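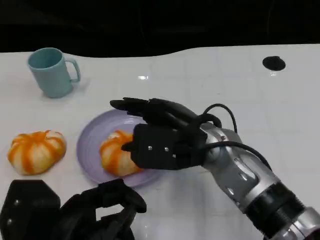 The method had a name on the grant form, but in the lab they called it the second guess. Alasdair Moffat had written it in October, after reading the failure logs from the old policy and seeing that most of the bad grasps had been chosen in the first moment and never looked at again. His idea was to make the arm stop above the object, take the picture from the head camera a second time, and throw out its own plan if the two views disagreed. On Tuesday it stopped with its fingers stretched over the lavender plate, one black fingertip by the striped bun, and stayed there. The teal mug was at the back of the table, and the other bun sat on the bare white surface to the left. Alasdair held his pencil and waited for the number to come up on the screen.

"How long do you let it think?" Doltinura asked. She had come over from the Chisholm building to see the method run before she signed for another term of it.

"As long as it wants."

"That can't be in the paper."

"It's in the paper as 2 seconds."

She pulled a stool up next to his. She had been his supervisor once, and she still read his screen before she read his face. The log stood at trial 1721. The disagreement score was a green line that ran along the bottom of the window and then, without any fuss, went up.

"It's going to throw it out," she said.

"Maybe."

"What's wrong with the plan?"

He looked at the bun on the plate and could not tell her. The old policy would have closed on it by now. It closed on everything. In the spring it had closed on the rim of a dish and pushed it the length of the table while he sat eating a sandwich, and the log had put that down as a success - the gripper had reported contact, and contact was all he had asked for back then.

The line crossed the threshold. A new plan came up with the wrist turned a few degrees and the thumb lower.

"Is that better?" Doltinura asked.

"I don't know. I've got 440 trials where it changed its mind, and it did better in most of them. I can't tell you about this one."

"Kostberg will ask."

"Kostberg can come and sit here."

She laughed at that, a short laugh, and took the form out of her bag. It was the Runport form, with the box for expected results. He had left the box blank and she had filled it in for him in her small square writing. She put it on the desk between them and held it flat with her hand.

"You'd have waited all night, wouldn't you?" she said. "If it hadn't made up its mind."

"I put in a time limit."

"That isn't what I asked."

The motors changed their note. Alasdair wrote down the score and the new wrist angle, and moved his elbow so that she could see the table.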